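Fitville Home Cooking Classes, second progress report to the Ferrand Fund
October 4, 2018

The grant was meant to get more people in Fitville cooking at home. I can't yet tell you that it has. We have run seven sessions, and sign-ups look good on paper, but a name on a sheet is not a cooked dinner.

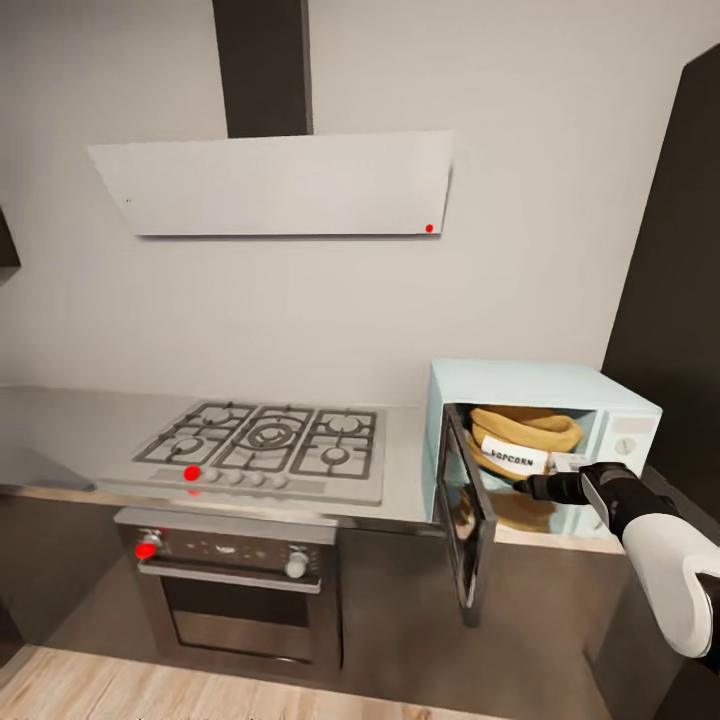

Hortensia Marulanda

Attendance first. Of the 17 people who enrolled, three came to every session. The Bristhorpe office calls this "strong early interest" — I would not. Most dropped out once the evening bus schedule changed, and no recipe card will fix that.

We have spent $1,112, nearly all of it on groceries and printing. I doubt the printing was worth it.

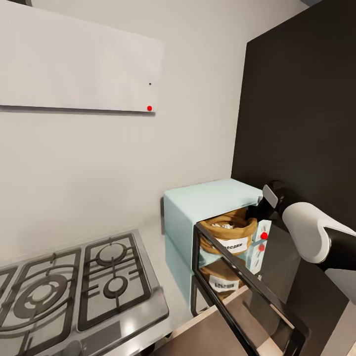 The survey is my other worry. Randi Hovland wrote it with care, but people who like a class tend to say they cook more, and we have no way to check. I'd like to replace it with a short phone call in late October. Please hold the second payment until those calls are done.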